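4. Working rules for shared benches with two arms

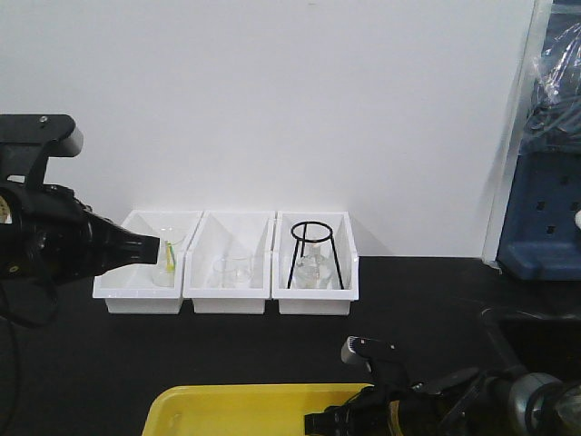
Fillden, 8 August 2020

Figure 4. Bench layout under the draft rules: three bins against the wall, glassware inside the bins, one arm at each side.

4.1 Scope

The rules set out in this section apply to benches on which two robot arms handle laboratory glassware within reach of each other. They were drawn up by the Fillden group, reviewed by Emrys Gwilliam, and tried at two further sites, Afolabi and Sindetti. They do not replace the risk assessment that each site must carry out for itself. Work with hot liquids, or with any substance that calls for a fume cupboard, is outside their scope.

4.2 Placing of glassware

Glassware shall be set down inside a bin and never directly on the bench top. Bins shall touch one another and shall stand against a fixed surface, so that a light knock from an arm does not open a gap between them. In Figure 4 the bins are white and the beakers are clear, and the beaker in the middle bin shows little more than a faint outline of its rim and sides. Two of the three sites reported the same difficulty with their own trays. We therefore recommend that clear glass be placed against a coloured or dark lining wherever a camera is used to guide the arm. Staff also found the lining helpful when checking a bench by eye.

Tall or narrow-necked vessels need separate treatment. A conical flask may be kept within a tripod stand, as in the right-hand bin of Figure 4, provided that the stand rests wholly on the floor of the bin. The stand and the flask shall be entered in the bench record as two objects. An arm shall not lift one while the other is being held.

4.3 Approach and shared space

Each bin shall be assigned to one arm before a run begins. An arm may enter a bin assigned to the other only when the second arm has been brought to rest outside the row. Approach speed within the row was limited during the trial to 9 centimetres per second, and we see no reason at present to raise it. Stirring sticks and similar thin items left in a beaker shall be treated as part of its height when a path is planned.

4.4 Records and review

The trial covered 300 runs, using version 6 of the Fleltetti checklist. Seven runs were stopped by the operator, in each case during the approach to a bin. Stopped runs were kept in the record and were not repeated under the same number. Sites adopting the rules should do likewise, and should note the position of every bin at the time of the stop. The wording of 4.3 will be looked at again in October, once Sindetti has returned its remaining bench records.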